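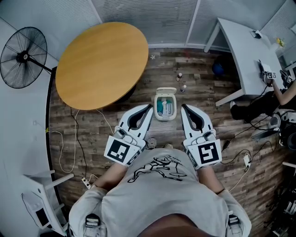 Teltden's Old Market Hall Opens Its Doors Again in October

The market hall in Teltden is coming back! After two years behind scaffolding, the 1841 building on the river side of town will open to shoppers in October, with 46 stalls on the ground floor and a reading room upstairs that most people in town have never set foot in.

The roof was the big job. Rain had been getting in at the north end for years, and the builders, a local firm called Barua, ended up lifting 3000 slates and putting most of them back by hand. The ones too cracked to reuse were matched with slate from a barn in Ater that was being taken down anyway. From the street you can't tell which are which.

Inside, the old iron columns have been stripped back to their first color, a deep green that had been hiding under layers of cream paint. It looks wonderful - much brighter than it sounds, especially in the morning when the sun comes through the end windows.

Bakers, cheese sellers and a fishmonger have signed up so far, along with Kusteo, the secondhand shop that used to trade from the bus station and has badly needed more room. Kusteo will take the double stall by the east door and plans to sell kitchenware, toys and small household things, with a repair table on market mornings.

A public vote on whether to keep the old bell drew 910 replies, nearly all of them in favor, so it will ring at 8 a.m. to start trading, just as it used to. Stalls stay open until 4 p.m., and the reading room will keep its lights on until 7. Entry is free, and there is bike parking along the river wall.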